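4.2 Communication with members of the Jultdale fund

The second case in our study is the Jultdale pension fund, which covers employees of 3 food companies in the Arstead region. At the time of our survey the fund had 1,951 active members. In April the trustees announced a change in the way benefits are calculated, and every member received a letter of up to 600 words. We asked the members how they understood this letter and whether they trusted the information in it.

Most respondents said that they had read the letter only partly. Many of them stopped at the paragraph on the accrual rate, where the text becomes technical. Older members read further than the younger ones, but they also reported more worry after reading. A similar pattern was found in our first case, the Qaisi fund, although the letter there was shorter and did not mention the possibility of a benefit reduction. 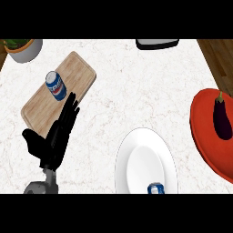

Figure 4. Simulated kitchen counter, seen from directly above.

Trust in the trustees depended strongly on whether the member had received an individual estimate of the future pension. Members with an estimate judged the same letter as more open and more complete. The kind of work may also matter for what a member can imagine from a general text. For kitchen employees, the daily workplace is a countertop with a cutting board on it, as in Figure 4, and several of them wrote that they had no computer at work and could not open the online calculator. Office employees did not mention this problem.

We do not claim that individual estimates alone would remove the distrust. Some members who received them still believed that the trustees were hiding a deficit. The questions on this belief were taken from the Tukeo questionnaire and are discussed in Section 4.3.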